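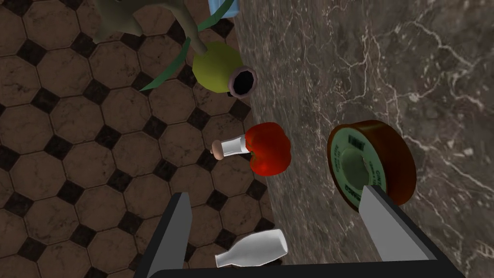 Speaker notes: Training grasp policies on rendered clutter

Session slot: 10 minutes, followed by questions. Notes are keyed to the slide numbers in the shared deck. Please keep to the wording on slides 4 and 7, as these have been agreed with the partners.

Slide 1. Title

Good afternoon, and thank you to the organisers for including this work in the programme. The results come from the Plirken project, a joint effort between Jakine and the Figueiredo laboratory, with computing time provided by Eltex. The talk covers one question only: how much a grasping policy gains when the surroundings in its simulated training data are varied as widely as the objects.

Slide 2. Background

Most simulated grasping sets vary the objects and leave the surroundings alone. The table is grey, the light comes from one side, and the items stand upright and apart from one another. Policies trained on such data do well in simulation and then lose a good deal of their accuracy on a real bench. The usual remedy is to collect more real data, and real data is slow and costly to obtain.

Our own first policy followed this pattern. It had learned that anything with strong texture was an object, and it tried to pick up the wood grain.

(Pause here. Do not describe the earlier policy further. It is covered in the written report.)

Slide 3. The rendered view

All training views are taken from above the gripper and looking past the fingers, so that the policy always sees its own hand. Both fingers and part of the palm stay in view and are allowed to hide things. In the view on the slide, the right finger lies over part of a roll of tape, and the palm hides part of a white bottle. We do not remove such cases. A policy that has never met a half-hidden object will meet one on its first day in use.

Point out the two surfaces: brown octagonal tiles on the left and veined marble on the right, with the edge between them running on the diagonal. This is an awkward background by design. Grout lines and small inset tiles produce a great many edges which have nothing to do with any object.

Then point out the red pepper and the small corked vial which overlaps it. Pairs of this kind gave us the most trouble. The vial is narrow and pale, the pepper is large and glossy, and a grasp planned for one may well disturb the other.

Slide 4. Method (agreed wording)

"Each scene is built by drawing objects, surfaces and lighting independently from separate libraries. Objects are dropped under simulated physics and rendered once they have come to rest. No scene is arranged by hand."

If asked, the object library holds 1617 models. They include household goods, fruit and vegetables, containers and a small number of plants. Plants were added late, at the request of Jakine. Thin leaves are hard to segment, and the first version of our mask tool simply ignored them.

Slide 5. Training and test sets

We trained two policies with the same network, the same number of scenes and the same schedule. The first used a fixed surface. The second used the full library of surfaces. Nothing else was changed between them.

Both were tested on 2944 held-out scenes. Objects in the test scenes did not appear in training, and neither did the surfaces. The figure on this slide shows the two learning curves. Allow the audience a moment to read the axes. The vertical axis does not start at zero, and this should be said aloud.

Slide 6. Results

The policy trained on varied surfaces was better on held-out scenes by 29 percentage points. Most of the gain came from scenes with patterned floors or a visible edge between two materials. On plain surfaces the two policies were close, and we make no claim of a difference there.

The fixed-surface policy learned faster at the start. Groups with a small computing budget may see its curve ahead for the whole of their run and draw the wrong lesson. We advise training past the crossing point before comparing.

Slide 7. Limits (agreed wording)

"These results are for simulated scenes with a parallel gripper. Transfer to physical hardware has been examined in a preliminary trial only and is not reported here."

Please do not go beyond this statement. The trial is still under way at Figueiredo and its figures have not been checked.

There are two further limits to mention in your own words. The first is that our clear and glossy materials are simplified, and reflections of nearby objects are weaker than they would be in a real kitchen or workshop. The second is scale. Sizes in the library were taken from several sources, and a few models proved larger or smaller than the goods they stand for. These have been corrected in the current release but were present during training.

Slide 8. Next steps

Work until December will deal with cluttered pairs. We intend to score a grasp by how far it moves the neighbouring object as well as by whether it holds the target. Eltex has agreed to extend the computing allowance for this purpose.

Closing slide. Contact and release

The scene generator and the surface library will be released together, under the same licence. The object library is subject to separate terms, and requests should be sent to the project office.

Likely questions

Why a parallel gripper? It is the type used at both partner sites, and its simple shape keeps the labelling of grasps consistent.

Were depth images used? No. Both policies take colour only. A version with depth is planned and no results are available.

Can the test set be shared before the release? Not at present. Refer the person to the project office.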